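From my kitchen: a plate of fruit and a pan of marmalade

Hello again, and happy January to those of you who are still reading after the bumper Christmas edition (I know it was long, I've had the emails!). I'm back at the kitchen end of the newsletter this month and I want to talk about fruit, and in particular about the plate it sits on.

I gave up on fruit bowls last winter. Ours was a deep blue thing from Marchetti, very handsome, and everything at the bottom of it went soft without my ever noticing. You'd reach in for a satsuma and your thumb would go straight through. So the bowl went up on top of the dresser, where it now holds candles and dead batteries, and I started putting the fruit out on a dinner plate instead. It's made such a difference. You can see what you've got, you eat what's going over first, and the children help themselves because they don't have to dig.

The plate is one of 4 I bought from the Clunar hospice shop for £2, all with big pink blossoms on them, and I'm fonder of them than of anything we had off the wedding list. They look lovely on my striped cloth as well, the cream one with the orangey-brown and green in it, which has been on the table since the decorations came down and will probably stay there until Easter. It wants ironing. It always wants ironing.

I do like a mixture at this time of year. Big oranges first, the brightest I can find, then something small and sweet to tuck in beside them, and a few darker, duller fruits so it doesn't all shout at once.

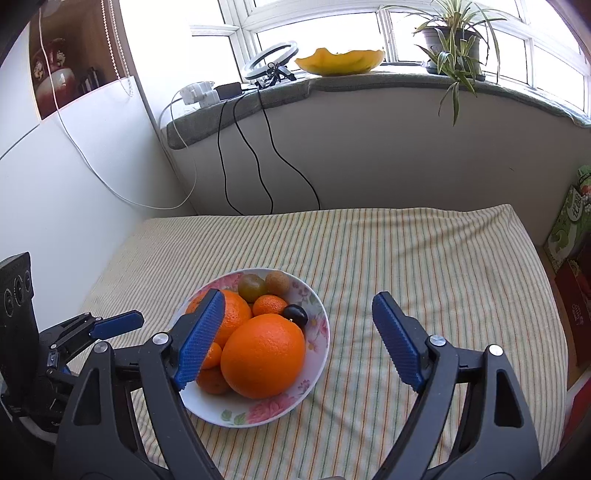

What to do with the tired ones

Even on a plate you do end up with a few that have gone past their best, and citrus peel gets leathery in a warm kitchen. My answer is a very small batch of marmalade. Proper marmalade people will be horrified, as I don't wait for Sevilles and I don't own a jam thermometer, but it sets and it gets eaten.

Weigh whatever oranges and mandarins you have, scrub them well and cook them whole in a lidded pan of water until a skewer goes in easily. That takes a good long while, so do it when you're in anyway. Let them cool, halve them, scoop the pips and pulp into a sieve over the pan and press it through with the back of a spoon. Slice the peel as thick or as thin as you like (mine's chunky, I get bored) and put it back in. Then add the same weight of sugar as you had fruit, plus the juice of a lemon, dissolve it gently and boil it hard until a blob wrinkles on a cold saucer. My last lot filled four little jars, and one of those went on toast before it had even got a label.

Solveig Lunde wrote in after the December issue to say she adds a spoonful of whisky right at the end, off the heat. I've tried it and I'm never going back – thank you, Solveig!

Bits and bobs

The Dukitz market stall is back by the Muvlow car park and had blood oranges at 70p each when I went past. A bit steep, but I bought two and ate them standing over the sink.

A couple of you asked whether it matters what shares a plate. I keep bananas well away, on a hook by the kettle, as they bring everything else on far too quickly. Apples I leave in the cold porch. Anything hard and unripe can go in a paper bag on the worktop until it gives a little.

Next month I'm hoping to do rhubarb, if the clump under the bucket gets a move on. Send me your crumble toppings, please, especially if there are nuts in them.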